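Interim Progress Report to the Funder
Spare Parts and Stores Recovery, Plavholm Pumping Works
Prepared by: Kamonchanok Nilsuwan, project lead
Date: 24/06/2021

1. Scope of this report

This report covers the second stage of the stores recovery project at Plavholm. The first stage ended in December with the closure of the old parts room at Prenska and the transfer of its contents. The grant agreement requires a written account of stock condition, catalog status, spending against plan and open risks. Building works are reported separately by Amado Rivera and are mentioned only where they affected the schedule.

2. Background

Prenska and Plavholm kept separate stores for many years. Each site used its own part numbers, and neither list recorded the supplier's number consistently. A seal kit for the intermediate pumps could appear under three descriptions, one of which gave only the name of the fitter who first ordered it. The result was duplicate buying on common items and long delays on rare ones. The grant pays for a single catalog, a physical sort of all stock under the size of a pump casing, and new shelving in Bay 2.

3. Work completed

3.1 Catalog structure

The new numbering scheme was agreed with both maintenance teams. Each number carries a class code, a size code where size applies, and a sequence. Supplier numbers are held in a separate field and may be repeated, as one part may be bought from more than one source. Free-text descriptions now follow a fixed order: noun, type, rating, finish. Thijs Timmermans wrote the description rules and has checked all entries in the electrical and seal classes against them.

The catalog runs on Flallumex, which was already licensed for work orders. No new software was bought. The import template had to be rewritten after the first test load, when leading zeros were stripped from the sequence field. The affected records were deleted and loaded again from the source sheets.

3.2 Physical sort

All mechanical stock from Prenska has been unpacked, identified and given a shelf location. Bearings were sorted first. Bearings in damaged wrapping were set aside for inspection and are not counted as available stock.

Electrical stock is partly complete. Contactors, overloads and fuses are done. Switches, push buttons and indicator lamps remain open, mainly for want of ratings on older items. Where a rating cannot be read from the body or found in the supplier's papers, the item is recorded as unrated and may be issued only for bench use.

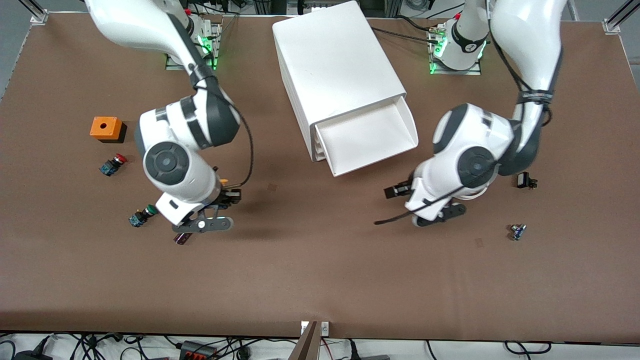
Gaskets and sheet materials took longer than planned. Sheet stock had been stored rolled, and several grades carried no marking. Samples from unmarked rolls were sent to the laboratory, and the rolls will stay in quarantine until the results are received. Vega Sepúlveda has asked that no gasket be cut from this stock in the meantime, including for low-pressure service.

3.3 Obsolete stock

A review of obsolete items identified 344 catalog lines with no matching equipment at either site. Of these, 62 relate to the Fu dosing skids, which were removed from service before the project began. Both maintenance teams have agreed to dispose of the Fu lines. The remaining lines need a decision from engineering, as some may fit equipment held in reserve.

3.4 Shelving

Shelving in Bay 2 is installed and load-tested. The floor in the northeast corner was found to be out of level, and the end run was shimmed before anchoring. Aisle width meets the fire plan. Location labels have been fitted on the lower levels only. The upper levels will be labeled when the access platform returns from its annual inspection.

4. Schedule

Catalog structure is complete and on plan. The physical sort is behind plan by 2 weeks, all of it in the electrical and sheet classes. The delay does not affect the final delivery date provided that laboratory results arrive before the cycle count begins. If they do not, the sheet class will be left out of the first count and treated separately.

5. Spending

Shelving was delivered within budget. Labor is slightly over plan because of the reload described in 3.1 and the extra time spent on unmarked sheet. The overrun has been met from the contingency line, and no request for further funds is made. Laboratory charges were not in the original budget and are also drawn from contingency. Invoices are held by Apinya Nuchit and can be supplied on request.

6. Risks and open items

Unrated electrical items: the volume may prove larger than the value justifies. A cutoff is proposed under which any unrated item with a current low-cost replacement is scrapped without further research. The funder's view is requested, as the agreement refers to recovery of all usable stock.

Parallel lists: fitters at Prenska still hold paper copies of the old list. A cross-reference of the 200 most frequently issued parts has been printed and posted at both counters. Old numbers will be refused at the counter once the electrical class is closed.

Minimum levels: reorder points have been set from past issues, but the Prenska issue records are incomplete. The levels for pump spares should be treated as provisional until a full year of combined data is available.

7. Next stage

Close the electrical class. Release or scrap the quarantined sheet stock. Obtain engineering decisions on the remaining obsolete lines. Label the upper levels in Bay 2 and carry out the first cycle count, starting with bearings. Apinya Nuchit will issue the count schedule to both sites.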